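Folport anime weekend - quick writeup

Back from Folport, typing this on the train before I forget it all. Doors 10am, queue already past the car park. Moved fast though, in by twenty past.

First thing - the Jinico stand. Trailer for the second season of Ralutdale on a loop, nothing new in it if you follow them online. But the storyboards! A whole wall of them, episode one start to finish, pencil notes left in. Could of stayed there all morning. No photos allowed, fair enough. The notes were mostly about timing, how long to hold on a face before the cut.

Preview screening

Main hall, seats 638, full. People sat on the stairs until they got moved on. We got the opening 3 episodes, subtitled, no dub yet. Animation is a clear step up, the harbour chase especially. Music a bit loud for the room. Episode two drags - long council bit lifted straight from the manga, and it was slow there too. Ending of three got a proper gasp, not spoiling it.

Broadcast is May, they said. No day given.

Q&A after was short. Most of it went on whether the film is still happening. Answer was a sort of yes.

Traders' hall

Hot, crowded, good. Stojanović had the best table by miles, old cels and art books, prices fair for once. Picked up the first Ralutdale art book, slightly bent corner, happy. They told me 1,425 prints sold by Saturday lunch, which I can beleive from the state of the queue. Figures elsewhere were silly money. Same keyrings on every other stall.
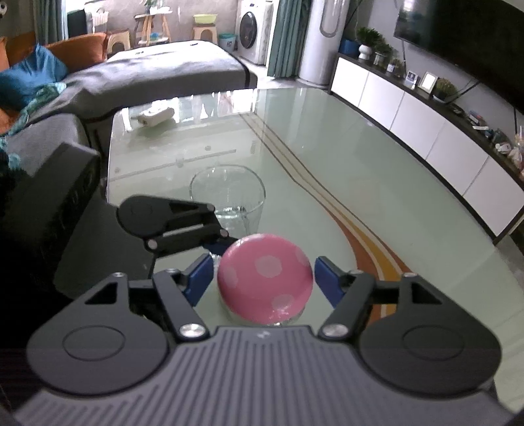 Food and getting home

Noodles by the east door - decent, long wait. Coffee inside is bad, go across the road instead. Organisers reckon more than 3,000 came through over the weekend and the toilets felt like it. Last train is 9.40pm, so if you want the evening concert book a room. I didn't. Missed the encore.

Cosplay post to follow when I've sorted the names out.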